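수저통 앞에서 시작하는 젓가락 이야기

안녕, 친구들! 오늘은 부엌에서 제일 자주 만나는데 제일 눈여겨보지 않는 물건 이야기를 해 볼게. 바로 젓가락이야. 나는 어릴 때 밥상 차리는 심부름을 하면서 젓가락 짝 맞추는 일을 제일 싫어했어. 분명히 같은 걸 꺼낸 것 같은데 상에 놓고 보면 하나는 길고 하나는 짧고, 하나는 나무고 하나는 쇠고…… 그러면 아버지가 "짝짝이네!" 하고 웃으셨지. 그런데 어른이 되고 나서 오히려 그 짝짝이 젓가락들이 재미있어졌지 뭐야.

젓가락은 왜 이렇게 여러 가지일까?

먼저 재료부터 볼까? 젓가락은 나무로도 만들고, 대나무로도 만들고, 쇠로도 만들어. 우리나라 식탁에서는 스테인리스 젓가락을 많이 쓰지. 스테인리스는 쇠에 크로뮴이라는 금속을 섞어서 녹이 잘 슬지 않게 만든 거야. 매일 물로 씻어야 하는 물건이니까 딱 맞는 재료지? 대신 조금 미끄러워. 도토리묵을 쇠젓가락으로 집어 본 친구라면 내 말이 무슨 뜻인지 알 거야. 나는 아직도 두 번에 한 번은 놓쳐!

나무젓가락은 가볍고 손에 닿는 느낌이 부드러워. 뜨거운 국물에 담갔다가 꺼내도 손잡이 쪽이 금방 뜨거워지지 않아. 나무는 열을 천천히 옮기거든. 쇠는 반대로 열을 빨리 옮겨. 라면 냄비에 쇠숟가락을 꽂아 두면 나중에 손잡이까지 따끈따끈해지는 것도 그래서야. (직접 해 보지는 마! 뜨거운 냄비 옆에서는 꼭 어른이랑 같이 있어야 해.)

그럼 대나무는 나무일까, 풀일까? 이건 내가 제일 좋아하는 문제야. 대나무는 이름에 '나무'가 들어가지만 사실 벼나 강아지풀하고 친척인 풀이야. 줄기가 단단하고 속에 질긴 섬유가 길게 뻗어 있어서, 가늘고 곧은 물건을 만들기에 좋아. 젓가락으로 쓰기에 얼마나 좋겠어?

손잡이에 새긴 무늬

젓가락 손잡이를 손끝으로 쓱 만져 본 적 있니? 어떤 건 매끈하고, 어떤 건 오돌토돌해. 빙 둘러서 고리 모양을 파 놓은 것도 있고, 홈이 나 있는 것도 있어. 나는 이런 무늬가 참 좋아. 예쁘기도 하지만 짝을 찾을 때 정말 편하거든. 색깔이 비슷한 젓가락끼리도 손잡이를 보면 "아, 너희 둘이 짝이구나!" 하고 알 수 있어.

고리 모양은 나무를 빙글빙글 돌리면서 칼을 대어 깎는 방법으로 만들 수 있어. 연필을 연필깎이에 넣고 돌리면 빙 둘러 깎이잖아? 그거랑 조금 비슷하다고 생각하면 돼. 연필깎이는 연필 끝을 뾰족하게 만들지만, 이 방법은 원하는 자리에 동그란 홈을 낼 수 있지.

숟가락과 포크도 빠질 수 없지

우리 집 수저 서랍에는 숟가락이랑 포크도 같이 살아. 숟가락은 머리가 오목해서 국물을 담을 수 있고, 포크는 끝이 갈라져서 음식을 콕 찍을 수 있어. 갈라진 끝부분을 포크의 '날'이나 '살'이라고 불러. 네 갈래짜리가 흔하지만 두 갈래짜리 과일 포크도 있고 세 갈래짜리도 있어. 집에 있는 포크는 몇 갈래인지 오늘 저녁에 한번 들여다봐!

그러고 보면 셋이 하는 일이 참 달라. 젓가락은 집고, 숟가락은 뜨고, 포크는 찍고. 콩자반 한 알을 먹는다고 생각해 봐. 나는 숟가락으로 푹 떠먹는 편인데, 젓가락으로 한 알씩 집어 먹는 친구도 있더라고. 우리 동네에 사는 로사우라 타마요 아주머니는 김치전도 포크로 드셔. 처음에는 젓가락이 손에서 자꾸 빠져서 그러셨대. 요즘은 젓가락질도 잘하시는데 전만큼은 포크가 편하시다지 뭐야. 맛있게 먹으면 됐지, 뭐!

수저통은 왜 칸이 나뉘어 있을까?

수저통은 수저를 세워서 꽂아 두는 통이야. 칸이 나뉜 수저통을 쓰면 한쪽에는 젓가락, 다른 쪽에는 숟가락과 포크를 넣을 수 있어. 다 섞어 넣으면 젓가락 하나 뽑을 때마다 포크가 따라 나오고 난리가 나거든. 뒤판에 작은 구멍이 있는 수저통은 못이나 고리에 걸 수도 있어. 벽에 걸면 식탁이 넓어지니까 좁은 부엌에서는 꽤 쓸모가 있지.

나무로 만든 수저통을 쓴다면 물기를 조심해야 해. 젖은 수저를 그대로 꽂으면 물이 아래로 또르르 흘러서 바닥에 고이고, 오래 두면 곰팡이가 필 수도 있어. 나도 한번 그랬어. 통 바닥을 들여다봤다가 까만 점들을 발견하고 얼마나 놀랐는지 몰라! 그 뒤로는 마른행주로 꼭 닦고 나서 넣어.

같이 해 보자, 짝 찾기 놀이

이제 내가 우리 집에서 하는 방법을 알려 줄게. 먼저 식탁을 깨끗이 닦거나 식탁보를 펴. 그다음 수저통에 있는 걸 꺼내서 나란히 늘어놓는 거야. 끝이 가는 쪽을 모두 같은 방향으로 두면 훨씬 보기 쉬워. 어떤 게 길고 어떤 게 굵은지 금방 눈에 들어오거든.

늘어놓았으면 재료끼리 모아 봐. 쇠는 쇠끼리, 나무는 나무끼리. 그러고 나서 색깔을 보고, 마지막으로 손잡이 무늬를 봐. 조금 어려운 놀이를 하고 싶으면 눈을 감고 손으로만 짝을 찾아봐도 돼. 쇠젓가락은 차갑고 매끈해서 쉽게 맞힐 수 있는데, 나무젓가락끼리는 꽤 헷갈려!

짝이 없는 젓가락이 남았다고? 버리지 마! 길이가 비슷한 것끼리 새 짝을 지어 줘도 되고, 화분에 꽂아서 방울토마토 줄기를 받쳐 줄 수도 있어. 나는 한 짝만 남은 나무젓가락으로 달걀물을 휘휘 저어. 두 짝으로 저을 때보다 시간은 좀 걸리지만 그것도 나름대로 재미있어.

다 놀았으면 다시 닦아서 수저통에 넣는 것까지가 놀이야. 젓가락이나 포크를 들고 뛰어다니면 다칠 수 있으니까 꼭 자리에 앉아서 하고! 오늘 저녁에는 네가 식구들 수저를 한 벌씩 골라서 놓아 보면 어때? 짝짝이로 놓아도 나는 안 놀릴게.

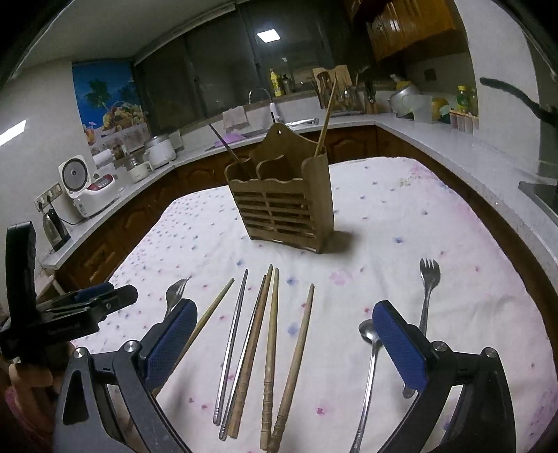 사진 제공: 나빌 님리

꽃무늬 식탁보 위에 늘어놓은 젓가락과 포크, 숟가락이야. 오른쪽에 있는 밝은색 젓가락 두 개의 손잡이를 잘 봐. 둘 다 고리 모양이 새겨져 있지? 쇠젓가락의 짝은 어디 있을까? 나무 수저통 앞에 놓인 것들을 하나하나 살펴보면서 너라면 누구랑 누구를 짝지어 줄지 골라 봐!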